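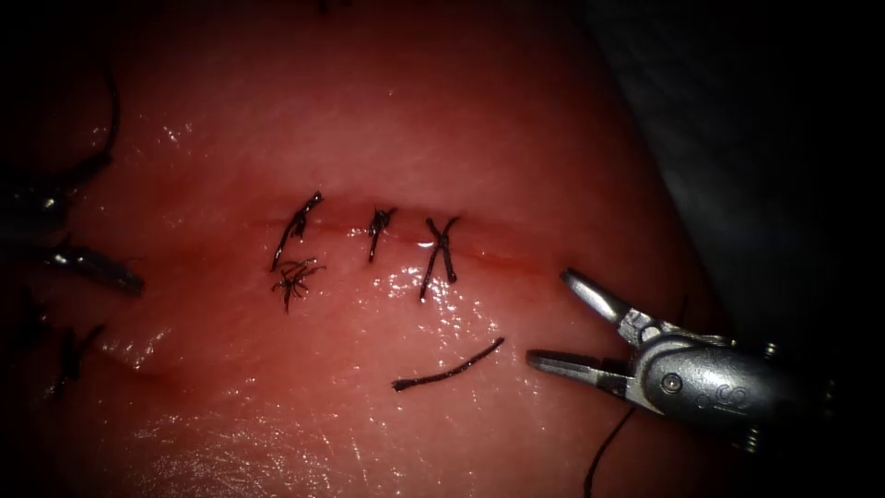
The Widow's Half

5 October 2020
By Abundio Quezada

The letter from Trustmont came in June, and Inez left it on top of the refrigerator until the water bill came and she had to look at both. It said that her mother's house on Robles Street had passed to her and her brother in equal shares. It said a great deal more than that on the second page, but she stopped at equal.

She had not spoken to Teo in 16 years. The fight had been over a truck. Before the truck it had been over who drove their mother to church, and who got tired of it first.

She called the number at the bottom of the letter. A young man told her that both owners had to sign before the house could be sold.

"What if one of them won't?"

"Then it sits," he said.

It sat. The grass came up through the porch steps. Inez drove by on her way home from the plant and didn't stop. In the third week she saw a ladder against the side wall and her brother on top of it, scraping paint. He was heavier than she remembered. She parked across the street and kept the engine running.

He climbed down after a while and walked over, wiping his hands on his pants.

"You could bring a brush," he said.

"I have work."

"So do I."

She went home and ate standing up. The next evening she brought a brush and a sandwich, one sandwich, which she cut in half on the hood of the car.
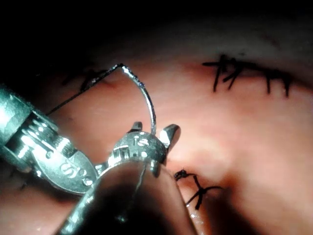 Their mother had taken in sewing for the whole street. The machine was still in the back bedroom under a sheet, with the button tins and the good scissors they had never been allowed to touch. Teo found the box of hand needles in the drawer. Most were straight, but she had kept a few curved ones for sofa cushions and car seats, bent like the needle a surgeon uses, and he held one up to the window. "She closed my knee with one of these," he said. "Black thread. I fell off the Inum bridge and she wouldn't pay the clinic." Inez said it was his elbow. He rolled up his pants and showed her the knee.

"I held the flashlight," she said. She had forgotten it until then.

"You cried more than I did."

"I was 6."

They painted until it got dark. He asked if she wanted the machine and she said she didn't sew. He said he didn't either. They carried it out to her car anyway and tied the trunk down with clothesline.

"The papers are in my kitchen," she said.

"Mine too."

He checked the knot, pulled it once more, and went back in to turn off the lights.

We use cookies to remember your reading settings. Accept | Decline

© 2020 Widus Stories. All rights reserved. Contact | Back to top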